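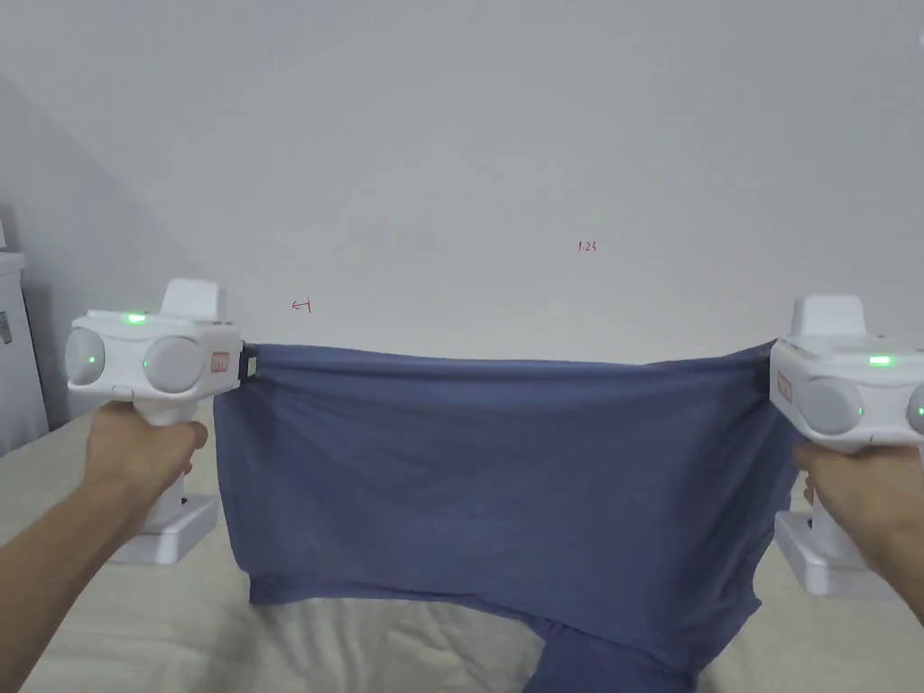
Folding day, and where we are with the spring clothing swap

Quick one this month, I'm typing between loads.

The swap is on. Mansilla Hall, the back room with the good light, doors at 11. Same deal as November: bring clean clothes, take clean clothes, no money, no points, no tickets. What's left at the end gets sorted again and goes to the Grileck Street shelter, who have asked for tees, sweatshirts and kids' pants. Not coats. We still have coats.

Drop-off is open from now until the night before. Bins are inside the side door at Mansilla, under the stairs. Please don't leave bags on the step, the last lot got rained on and we had to rewash all of it.

Now, folding. Elba Retamal ran the folding hour last time and a few of you wrote in asking for her method, so I sat her down and made her go through it slowly. Notes below, mostly in her words, some of it in mine where I couldn't write fast enough.

T-shirts first because that's most of what we get. Soft thin knits are the worst ones. They slide, they twist, the hem never sits where you want. Elba's rule is to get the top edge straight before you do anything else. Hold it at both ends, pull until it goes flat across, then wait a second and let the rest hang. Most of the wrinkles drop by themselves. If one side of the hem is riding lower than the other, it's usually bunched inside itself, so give it a shake and pull it straight again. Don't try to smooth it on the table at this stage, you just push the crease somewhere else.

Then lay it down, face down. Bottom edge away from you or toward you, she doesn't care, but pick one and stick to it or your stack comes out lumpy. One side in to the middle, sleeve back on itself. Other side the same. Now you've got a long strip. Fold the hem up to just short of the neck, then in half again. Turn it over. Done.

For the racks-and-tables setup we want every tee folded to the same width, so people can flip through the pile like records. There are cardboard templates in the drawer marked Zinport (old box, ignore the name, the templates are in there). Slide one in on the first fold, pull it out before the last one. A few came back bent so I cut new ones out of a cereal box. They work fine.

Sweatshirts - same fold, but stop one fold early. Thick ones spring open if you force it.

Hoodies: hood flat down over the back first, then fold as normal. Drawstrings tucked in.

Kids' stuff: fold in half lengthwise, then in half again. That's it. Don't fuss over it, it gets pulled out and held up against a wriggling child within the first minute.

Jeans: leg over leg, tuck the pointy bit at the seat in, fold in three. Size tag facing up please!! This saves so much digging.

Things that don't get folded: dresses, dress shirts, anything silky. Those go on hangers. We are short of hangers. If you have the wire kind from the cleaners we'll take every one of them.

Sorting before folding. Hold each piece up to the window and look at it properly. Underarms, collar, cuffs, hem. Faded is OK, plenty of people like a shirt that's already been broken in. Small hole on a seam goes to the mending basket. Stained, stretched out at the neck or see-through at the elbows goes to rags, and the bike workshop at Vatance takes all our rags so nothing is wasted there. If you aren't sure, ask yourself if you'd hand it to a freind. If there's a pause, rags.

Color piles: Elba wants them, I was against it, she won. Darks, blues and grays, lights, everything loud. The blues and grays table is always the biggest, so it gets the long table by the wall. Sizes run small to large from the door end.

Help needed. Setup starts at 9, we need people who can carry tables. Folding hour is the afternoon before, 3 till whenever, come for twenty minutes or for all of it. There'll be coffee and the orange cake again if I get time to bake. Last swap we had 18 folders at one point and the whole room was done before the coffee went cold, which I would love to see happen again. We set out 65 tees in the first hour and had to keep refilling the table, so more tees is never a problem.

A few leftover bits:

The full length mirror has been found. It was behind the stage curtian the whole time.

The iron is working again but the cord is short, so it stays on the shelf by the outlet. Please unplug it after.

Somebody left a green umbrella and a single child's mitten in November. Both are in the side door cubby.

If you took home a folding table by mistake, no questions, just bring it back.

Questions to the usual address, or catch me at the hall. Next newsletter will have the mending evening dates, I don't have them yet.

Posted Apr 20, 2023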